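The Sorting Clause

The contract with Listthorpe ran to four pages, and Adwoa Akolgo had read all of them. The clause that mattered was on page 2. It said the machine would clear one bin of mixed household items, unassisted, before the building closed in August. It did not define "clear."

Filippos Tsoukalas held that the bin was clear when it was empty. Adwoa held that it was clear when each item was where a person would have put it.

"A person would put the ball in a drawer," Filippos said. "Which drawer?"

"Any drawer. Not the dishwasher."

The software was called Imora. It assigned every item a grasp point and a confidence score, and it started with the highest score. Cups were hard. A cup on its side had a different outline from a cup standing up, and a clear cup took on the color of whatever lay under it. Imora had twice scored a patch of bare metal at 0.23 and closed on it with full commitment. The scratches in the bin were logged under maintenance.

Consuelo Esteban came down from Listthorpe at 4 p.m. She had run a hotel laundry for 13 years and had been hired to say whether any of it was useful. She put her bag on a chair and read the log before she looked at the arm.

"How long for one item?"

"Twenty-three seconds," Filippos said. "When it gets it."

"And when it doesn't?"

"It scores everything again."

She asked them to start it. Adwoa entered the run number and pressed the key.
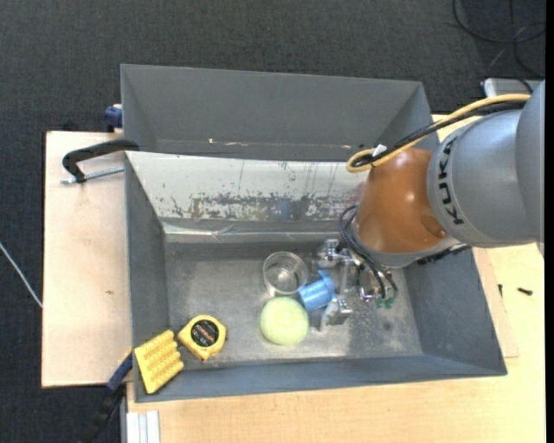 Run 13. Gripper open beside the blue cup, with the clear cup, the ball and the tape measure also in the front compartment.

Imora reported a score of 0.4 for the blue cup. Filippos watched the number and Consuelo watched the fingers.

"My nephew does that," she said. "He stands in front of the dishes."

"It's computing an approach."

"So is he."

The score went to 0.42. Adwoa wrote it down, with the time. Consuelo took out her copy of the contract, turned to page 2, and asked who had written the word "clear."

"Margaritis," said Adwoa. "In legal."

"Is he in today?"

"Until five."

Consuelo uncapped a pen and sat down to wait for the cup.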